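Tornthorpe Old Car Club
Minutes of the December meeting

Opened at 7:10 p.m., ten minutes being the traditional allowance for members whose cars would not start. Apologies were received from several members whose cars still had not.

1. Minutes of the last meeting
Approved, with one correction. The Cisternas run was 178 miles, not 78. The member who packed lunch on the basis of the earlier figure asked that this be recorded.

2. Money
The balance stands at $775 after the hall deposit. A motion to spend all of it on a used tire machine failed, was brought back in slightly different words, and failed again. The mover has asked for it to go on the January agenda.

3. Winter storage
The Ultel barn is available again through the end of March. There are 29 spaces and they are all taken, two of them by the same wagon, which is in pieces. The owner said it would be in fewer pieces by spring. Members are reminded that:
- batteries are to be disconnected or on a maintainer
- drip trays are required under everything, including cars that "don't leak"
- the side door sticks and should be lifted, then pushed, and never kicked

Mice were discussed for 25 minutes. Peppermint oil, dryer sheets, steel wool and a cat were all proposed. The meeting was split. Members may use whatever they like inside their own cars, except the cat.

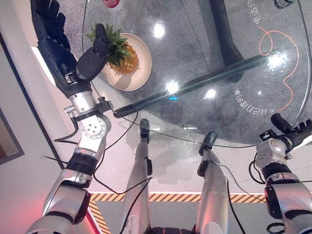
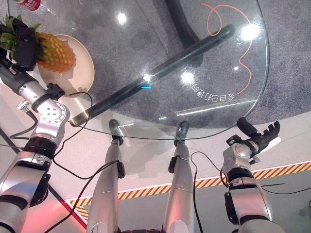 Pineapple on its plate, glass table.

4. Paint and rust evening
The Luter body shop has offered us its second bay for an evening in February. The plan is to cover lower door rust, patch panels, and how to tell filler from metal with a magnet. Several members said they would rather not bring a magnet near their own cars. Limit of 12 people, sign-up sheet by the coffee. Bring safety glasses. Reading glasses were accepted last year and will not be again.

5. Spring show
Last year's gate was over 2,000, helped by good weather and by the flea market across the road having no parking of its own. Classes will stay the same, apart from "Unrestored," which now needs a definition. Three were offered. The one adopted is "original paint on most of it." Judges' decisions remain final, including the one about the hubcaps.

6. Other business
A set of four carburetor gaskets was found on the hall windowsill. Claimed by two members, fitting neither's car. They will stay on the windowsill.

The question of whether a 1999 pickup counts as old was raised, and the chair moved on to the next item. There was no next item.

Closed at 9:05 p.m. Jumper cables were needed in the parking lot until 9:40.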